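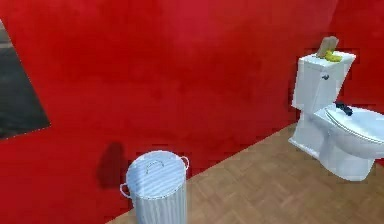
O vermelho outra vez

Durante anos, pintámos as casas de branco e chamámos-lhe bom gosto. Agora a cor mais difícil de todas está a voltar às paredes, e quem a fabrica anda felicíssimo.

15 de março de 2018

Começo por uma confissão: tenho medo de tinta vermelha. Já pintei um quarto de verde-garrafa sem pestanejar, já convenci a minha mãe a pôr amarelo na despensa, mas o vermelho ficou sempre na prateleira da loja. Abre-se a lata e parece sopa de tomate. Dá-se a primeira demão e fica rosa às manchas. Dá-se a segunda e a família começa a perguntar se está tudo bem connosco.

Foi por isso que aceitei logo a proposta de passar uma semana com gente que não pensa noutra coisa. Comecei na oficina da Lehtinen, uma pequena fábrica de tintas à beira de um canal, num edifício de tijolo onde antes se curtiam peles. Cheira a óleo de linhaça desde a rua. Lá dentro, Oskari Koskela mexia um balde com uma pá de madeira mais alta do que ele e falava-me, sem olhar para o balde, de óxidos de ferro.

«As pessoas dizem vermelho como quem diz água», explicou-me. «Mas há o que puxa para o castanho, o que puxa para o azul, o que parece laranja até secar. Mostro-lhe vinte e ninguém concorda sobre qual é o verdadeiro.»

Mostrou-me muitos mais do que vinte. A Lehtinen guarda um arquivo de amostras em cartão, presas com molas de roupa, e cada uma tem um número escrito a lápis. A favorita dele é a 426, um vermelho de terra, fosco, que à sombra parece tijolo velho e ao sol da tarde se acende de uma maneira que me fez ir à janela três vezes com o cartão na mão. Não tem nome comercial. Oskari recusa-se a dar-lhe um, e percebo-o: quem é que quer ter na sala uma parede chamada «Paixão Andaluza»?

Da gruta para a sala de jantar

O vermelho é, provavelmente, a cor que nos acompanha há mais tempo. A terra rica em óxido de ferro aparece em pinturas rupestres de quase todos os continentes, e é a mesma terra que, lavada e moída, serviu séculos depois para caiar rodapés e molduras de janelas. Em Portugal chamamos almagre à variedade mais avermelhada do ocre. Basta andar pelo sul do país com os olhos abertos para encontrar barras dessa cor junto ao chão, a disfarçar a lama que a chuva atira contra a cal.

Depois vieram os vermelhos caros. O cinábrio, mineral de mercúrio, dava o vermelhão que os romanos ricos punham nas paredes das salas de jantar, e que tinha o péssimo hábito de escurecer com a luz. A garança, uma planta de aspeto perfeitamente banal, escondia nas raízes um corante que tingiu fardas e tapetes. E há a cochonilha, claro! Um inseto que vive nos catos do continente americano, que se seca e se mói, e que pôs a Europa inteira a fazer contas quando os primeiros carregamentos chegaram aos portos. Dele se tira um carmim tão intenso que ainda hoje anda por aí, em batons e em iogurtes, muitas vezes escondido atrás de um código no rótulo.

Fascina-me que uma cor tão presente tenha custado tanto trabalho. Um azul caro vinha de uma pedra e pronto, toda a gente sabia de onde. Os vermelhos vinham de tudo: pedras, raízes, bichos, ferrugem. Cada tintureiro guardava a sua receita, e muitas dessas receitas eram (digo-o com carinho) bastante nojentas. Oskari tem um caderno copiado de outro caderno, no qual se recomenda farinha de centeio, sulfato de ferro e uma quantidade de água que varia, segundo o autor, «conforme o humor da panela». Ele faz ainda hoje uma tinta de farinha para exteriores seguindo aquela página. Cozeu-a à minha frente, num caldeirão, e borbulhava como papas de aveia.

O que a luz faz

Azra Kelmendi recebeu-me no atelier da Prendar, onde desenha interiores com mais cor do que eu alguma vez vi junta num só andar. A cozinha é ocre. O corredor é de um azul quase preto. A mesa de reuniões tem um tampo cor de beringela, cheio de marcas de chávenas, e ela fala depressa, desenhando no ar com um marcador destapado que me manteve a uma distância prudente.

A primeira coisa que me ensinou foi a desconfiar do cartão de amostra. Um quadradinho de cor rodeado de branco parece mais escuro do que será na parede, e um vermelho cercado por quatro paredes vermelhas multiplica-se, porque cada parede atira a sua luz para a da frente. O resultado é mais saturado, mais quente, às vezes assustador. Azra pinta sempre duas placas grandes e encosta-as em ângulo, a formar um canto. «O canto diz a verdade», garantiu-me, e foi buscar duas para eu ver. No vinco, a cor engrossava como compota.

A segunda foi olhar para o chão. Uma parede vermelha com um pavimento de madeira clara lê-se como uma casa de campo. A mesma parede com um mosaico preto e branco muda de década. Com alcatifa cinzenta parece um cinema, o que para mim é um argumento a favor, mas admito que nem toda a gente queira pipocas no escritório.

E a terceira foi a lâmpada. Tanta gente escolhe a tinta ao meio-dia para uma divisão que só usa à noite! Uma luz muito fria rouba ao vermelho tudo o que ele tem de simpático e deixa-o arroxeado; uma luz quente empurra-o para o laranja. Azra tem no atelier um armário sem portas, forrado a cor, onde vai trocando lâmpadas e chamando quem estiver por perto para votar. Passei lá quase uma hora. Votei sempre vencida.

Os sítios pequenos

Se há um conselho que ouvi em todo o lado, da fábrica ao atelier, foi o de começar pelas divisões em que se passa pouco tempo. O vestíbulo. O patamar das escadas. O lavabo. São lugares onde uma cor forte funciona como uma piada bem contada: entra-se, leva-se com ela, sai-se contente. Ninguém precisa de adormecer lá dentro nem de preencher o IRS.
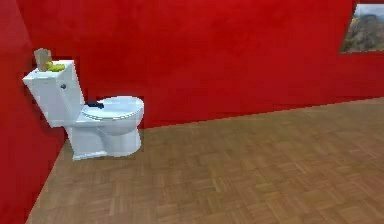 Há também uma questão de dinheiro, e convém falar dela. O vermelho cobre mal. Muitos pigmentos vermelhos orgânicos são transparentes, e por isso a parede pede mais demãos do que pediria um bege qualquer. O truque antigo dos pintores é dar primeiro um fundo cinzento, de tom médio, ou um primário já tingido. Parece uma perversidade pintar tudo de cinzento para chegar ao vermelho, mas poupa tinta e paciência. Num espaço reduzido, mesmo que se acabe por precisar de mais uma lata, o estrago na carteira é suportável.

Azra gosta de levar a cor até ao teto nestes casos. Eu sempre ouvi dizer que teto escuro esmaga, e repeti-lho com ar de entendida. Respondeu-me que uma linha branca lá em cima, num compartimento estreito, só serve para mostrar exatamente onde a parede acaba. Sem a linha, o olhar perde a conta. Na Prendar fizeram a experiência numa arrecadação e saí de lá convertida, com uma nota no telemóvel que diz apenas «TETO!!».

O acabamento merece igual cuidado. O brilhante é lindíssimo e denuncia cada remendo de massa. O fosco perdoa tudo, menos as mãos das crianças. Para zonas de vapor e salpicos, o acetinado é um meio-termo decente, e há agora foscos laváveis que Oskari olha com a desconfiança de um padeiro diante do pão de forma, embora também os venda.

Um festival para uma só cor

A paixão tem até a sua festa. Em Kumik, todos os anos em novembro, quando os dias já são curtos e cinzentos, os moradores penduram panos vermelhos nas varandas e as oficinas abrem as portas a quem queira aprender a tingir. A tradição local diz que o costume tem 400 anos. Ninguém me mostrou um papel que o prove, e também não fiz grande questão de o ver, de tão entretida que estava com os braços metidos numa tina de garança até aos cotovelos.

A raiz, seca e partida, parece lenha para bonecas. Deita-se na água morna e espera-se. É preciso não deixar ferver, ou o vermelho foge para o castanho, e foi o que aconteceu à minha primeira meada de lã. A segunda saiu cor de salmão. A terceira – a terceira! – saiu de um coral profundo, um bocadinho desigual, e trouxe-a para casa na mala de mão como se fosse louça. O banho ainda tinha cor para mais, e a senhora da tina ao lado aproveitou-o para umas peúgas.

À noite, há um mercado na praça, com tecelões e gente que vende pimentos secos em réstias. O pavilhão da Cliltau, uma cooperativa de tecelagem, era o mais concorrido. Estendem as mantas no chão, umas por cima das outras, e os visitantes vão levantando as pontas à procura da sua. Levei 15 minutos a escolher uma e depois troquei-a por outra. A fábrica de Oskari também lá vai, com latas pequenas e um escadote onde ele sobe para pintar uma tábua e discutir com quem passa. Contou-me que a Lehtinen fez 4000 litros de tinta vermelha no último ano, mais do que de qualquer outra cor, e que no tempo do pai dele o branco ganhava sempre.

E em casa?

Voltei com a meada, a manta, um cartão com o número 426 e uma lata de litro embrulhada em três camisolas. Comecei pelo fundo cinzento no vestíbulo, como me mandaram. Forrei o chão a jornal e tirei o espelho, o cabide e o interruptor.

A primeira demão ficou às manchas, pois claro. Mandei uma fotografia a Azra, que me respondeu com uma única palavra, «espera», e fui fazer chá. A segunda fechou quase tudo. Ontem dei a terceira, teto incluído, e esta manhã o sol entrou pela bandeira da porta e bateu mesmo no canto onde as duas paredes se encontram. Fiquei ali de pé, em meias, com a chávena na mão. O carteiro tocou e eu abri só para ele poder ver.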